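The Cups We Keep

Most kitchens have one cabinet that won't close properly, and in most cases the reason is cups. They come in one at a time, from a birthday, a market stall, a moving box left behind by a roommate, and they almost never leave again.

Svenja Reuter had 2 shelves of them when she moved into her apartment above the old Tirholm bakery. By December she had filled a third shelf and started on the windowsill. None of the cups matched. Some she used every day, and some she had not touched since she unpacked them.

"I wasn't collecting," she says. "I just never said no to one."

Her neighbor Elfriede Vogler, who taught ceramics for most of her working life, suggested a sorting afternoon. Her method is simple. Take every cup out, wash it, dry it, and bring it to the table a few at a time. Small groups work best. With the whole lot out at once, people get tired and put everything back where it was.

What each material is good for

Glass is the easiest to judge. Hold it up to a window and look along the rim. A cloudy film usually comes off with white vinegar and a soft cloth. If the cloudiness stays, the surface is etched and no amount of scrubbing will bring it back. Printed glass should be washed by hand, as the pattern fades long before the glass wears out.

Glazed stoneware takes more abuse. Vogler looks for fine cracks in the glaze, especially where the handle joins or where the base curves up. A cup with a crack that catches a fingernail goes to the pencil jar. Matte glazes pick up gray marks from spoons, and a paste of baking soda and water takes care of most of them.

Plastic tumblers have a bad name among people who like kitchens, but Vogler keeps several for the balcony. She throws them out when they start to hold the smell of juice.

Then there are paper cups. Almost every household has a sleeve or a half sleeve somewhere, bought for a party. They don't belong with the others. Put them in a bag and store them with the napkins.

How big is a cup?

Reuter found that she judged cups by looks and used them by size. The two she reached for every morning held 350 and 380 milliliters, and the small ones sat in the back. A measuring jug and ten minutes will tell you which you have. Uwe Rieger, who runs the housewares shop Killetti, says customers ask about color first and come back later to ask for something larger.

The table

A cloth helps. Hard rims on a bare tabletop chip easily, and cups laid on their sides roll less on fabric. A checked or gridded cloth makes a good background too, as clear glass shows up well against the lines. On a small table, five cups is plenty: a printed clear one, a matte salmon pink, a glossy white, a brown-and-white checked paper cup and a smoky gray tumbler already give you enough to decide about.
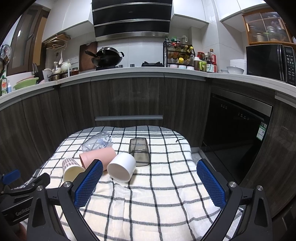 Putting them back

Daily cups go at the front of the lowest shelf, guests' cups behind them. Don't stack anything with a handle. Straight-sided tumblers can stand upside down on a liner, but leave them upright if the cabinet is damp – the air trapped inside goes stale.

Reuter gave a box of cups to Sieglinde Brinkmann downstairs, who was furnishing a rental. The windowsill has a basil plant on it now, and the cabinet closes.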